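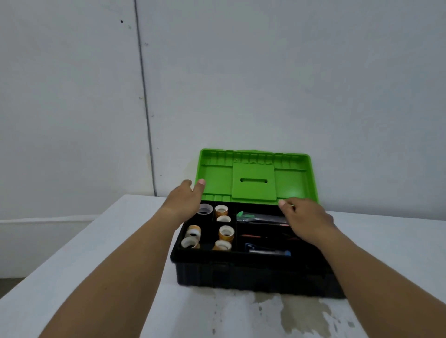
O projeto Femon entrou no segundo trimestre com a reorganização das caixas de ferramentas que a oficina da Rondico empresta a escolas e associações do concelho. O presente relatório dá conta ao Fundo Tillent do trabalho feito desde janeiro, das despesas e do que falta concluir. A arrumação parte de um princípio simples, que é separar o material de consumo das ferramentas de mão. Na caixa verde e preta, as fitas adesivas ficam nos compartimentos pequenos do lado esquerdo do tabuleiro, brancas e alaranjadas, e as ferramentas vão deitadas nos canais compridos da direita, entre elas uma de cabo azul no canal da frente. Os rolos ainda ficam encostados uns aos outros, dois no mesmo compartimento em vários casos, e pretendemos rever esse ponto na próxima fase.

Relatório de progresso, 2020-04-25

1. Enquadramento

O financiamento aprovado cobre a compra e a preparação de 20 caixas, os tabuleiros amovíveis e o material de consumo para o primeiro ano de empréstimos. As caixas destinam-se a pequenas reparações: mobiliário escolar, cartazes e painéis, etiquetagem de estantes, embalagem de livros. Não incluem ferramentas elétricas, conforme ficou acordado na candidatura.

Antes do projeto, o material era emprestado em sacos, sem lista de conteúdo. As perdas eram difíceis de apurar e parte do material regressava misturada. O armazém Soltani, onde os sacos eram guardados, deixou de ser utilizado no fim de janeiro e todo o material passou para a oficina.

2. Trabalho realizado

Foi feito o inventário do material existente. As ferramentas em bom estado foram limpas e reaproveitadas, e as restantes foram abatidas. As fitas antigas que já não colavam seguiram para o lixo.

Foram compradas as caixas e definida a disposição do tabuleiro. Experimentámos 3 disposições. A primeira punha as fitas nos canais compridos, onde os rolos rodavam durante o transporte. A segunda misturava fitas e ferramentas por tipo de tarefa, o que obrigava a repetir material. Ficou aprovada a terceira, descrita no início deste relatório.

Foi redigida uma folha de conteúdo, a colar na tampa de cada caixa. A folha está pronta, mas a impressão ainda não foi feita.

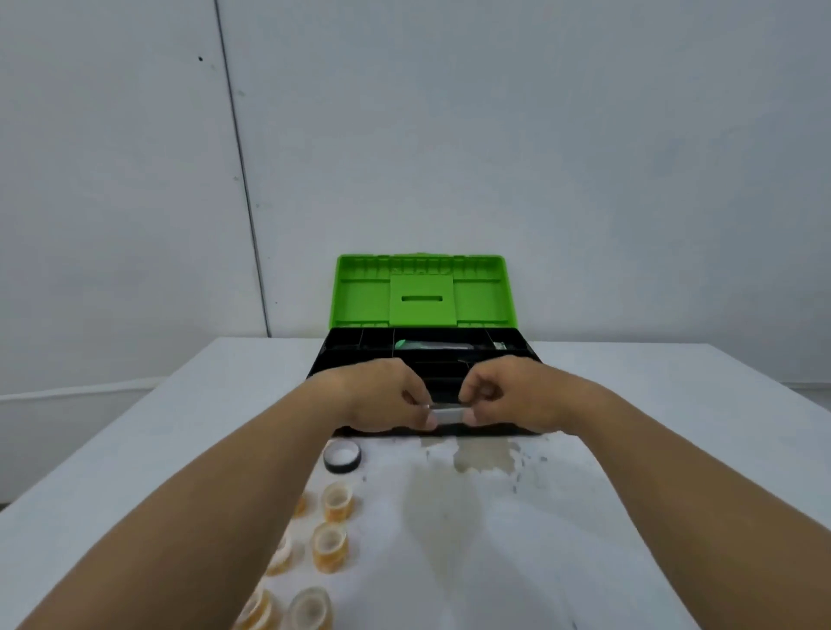
O enchimento dos tabuleiros segue uma ordem fixa, para que qualquer pessoa da equipa possa preparar uma caixa com a lista na mão. Cada caixa é aberta sobre a mesa com o tabuleiro voltado para quem trabalha e a tampa levantada do lado da parede, e as peças são colocadas ou conferidas uma a uma. As peças pequenas são as que mais tempo consomem: um objeto branco que cabe entre as pontas dos dedos perde-se facilmente num tabuleiro cheio, enquanto uma ferramenta de cabo verde, deitada no compartimento central do fundo, se encontra logo. Por este motivo, a folha de conteúdo passou a listar as peças pequenas à cabeça, e a conferência na devolução seguirá a mesma ordem.

3. Dificuldades

O fornecedor dos tabuleiros entregou a encomenda em duas remessas e a segunda chegou com atraso. A preparação das caixas ficou parada durante esse período.

As divisórias têm todas a mesma cor preta do tabuleiro, e as ferramentas escuras e finas distinguem-se mal. Estamos a estudar a aplicação de etiquetas claras no rebordo. O custo é baixo e cabe na rubrica de consumíveis.

O espaço de bancada também é limitado. Só é possível preparar 2 caixas ao mesmo tempo, e a mesa tem de ficar livre ao fim do dia para as outras atividades da oficina.

4. Execução financeira

A rubrica de equipamento está executada na totalidade. A rubrica de consumíveis tem saldo, que será usado na reposição de fitas e na impressão das folhas. Não há desvios a comunicar. Os comprovativos seguem em anexo separado, numerados pela ordem do mapa de despesas.

5. Próximos passos

Concluir o enchimento das caixas e imprimir as folhas de conteúdo.
Fixar o número de rolos por compartimento.
Testar as etiquetas em duas caixas antes de as aplicar às restantes.
Fechar o regulamento de empréstimo, incluindo o prazo de devolução e a reposição do material gasto.

Pedimos ao Fundo Tillent que confirme se a compra das etiquetas pode ser lançada em consumíveis sem pedido de alteração.

Equipa do projeto Femon
Rondico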